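May 16, 2026 – workshop notes, acoustic ceiling panels and the meeting nook

Okay, catching up on two days of notes because I kept writing things on tape and sticking them to the bench.

The Skendari office job first. The client signed off on the layout for the second floor (open desks along the windows, the quiet room in the back corner, the nook by the stairs) but they're still going back and forth on the ceiling. They want it to look like the old warehouse it used to be, with the ducts and everything showing, and they also want people to be able to make a phone call without the whole floor hearing it. Those two wishes don't get along very well. I did the clap test again when I was over there and it rings like a swimming pool. Bare concrete above, polished concrete below, glass on the long side. Of course it rings.

So the idea is hanging baffles. Felt ones from Pradetti, hung on edge so you still see the ducts between them. I had 20 of them delivered here to play with before we commit. First impressions: the color is much better in person than on the swatch card, a kind of mossy green that goes gray when you turn it away from the light. Second impression: they shed! I had green fluff on my sleeves all afternoon. I brushed one down hard with the stiff brush and it seemed to settle, so maybe it's just left over from cutting. I'll do the same with the rest and see if they keep doing it.

Hung four of them off the test rail at the spacing on the drawing. Too tight. From a chair they close up and you get a solid green lid, and that loses the whole point of keeping the ducts in view. Opened them up by a hand's width and it looked a lot more relaxed. I want to try staggering the heights too, only a little, nothing wavy. I've seen the wavy version in too many lobbies.

The clips are annoying me. They grip the felt fine, but if you bump a baffle it swings for ages and then stops slightly crooked. Tried a second wire at the far end and it hangs straight, but then every baffle takes twice as long to put up, and I don't think the installers will love me for it. Left one on a single wire and one on two so anyone passing through can have a look and tell me if they even notice the difference. (Please do have a look. I've been staring at them too long.)

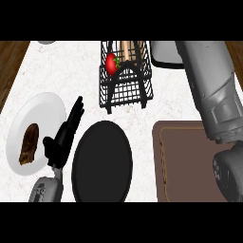
On to the nook. It's the bit I like best in the whole project and also the bit that keeps shrinking. The drawing had a bench that two people could sit on sideways with their feet up. Then the fire door swing got corrected and we lost a good slice of it. I mocked up what's left with cardboard and the spare foam, sat in it with my laptop for most of an hour, and I still think it works, just for one person and a bag. The back needs to lean more. At the angle we drew it I felt like I was waiting for the dentist.

Height of the side walls: I started at 395 mm above the seat because that was what the offcuts happened to be. Funny thing, I'd have guessed it was way too low, but when you're sitting down it takes out most of what moves past at hip level and you can still see who's coming up the stairs. I like that. Being boxed in up to the ears makes me jumpy and I doubt I'm the only one. Client may want it taller for the sound. If so, I'd rather put the felt on the inside face first and listen again before we add height.

Fabric: the Grarkari wool is the front runner. I rubbed it with a key, spilled coffee on it (on purpose, the second time) and left the stain overnight. It came out with cold water and a cloth, except for a faint ring that I can only find because I know where it is. The cheaper one from the same book pilled almost right away. Not going to show that one to the client at all.

Lighting in there is still a mess. The lamp on the drawing sits right behind your head, so your own shadow lands on whatever you're reading. Moved it to the side wall with a clamp and it was better straight away, though now the cable has to come from somewhere. Need to ask the electrician if the wall by the stairs has anything in it already.

Other bits:

- Iyer sent the revised quote for the stools. It's 299 each now, up from the last one, and the footrest is extra. I wrote back asking about the version with the plain steel ring.
- The oil sample on the oak desk edge is still tacky at the corner. I put it on too thick. Do another one, thin coat, wipe it off sooner.
- The gray carpet tile looks purple under the warm bulbs. Check it again under the lamps they're really getting before anyone orders.
- We're low on hanging wire and out of the small crimps.

The handover is meant to be in September and that sounded like forever until I wrote out the lead times. The felt is fine. The bench is the long one, and it can't start until the door swing is confirmed in writing, so I'm chasing that first thing.

Leaving the cardboard nook up at the far end. Sit in it if you like, just don't lean on the left side, it's only taped.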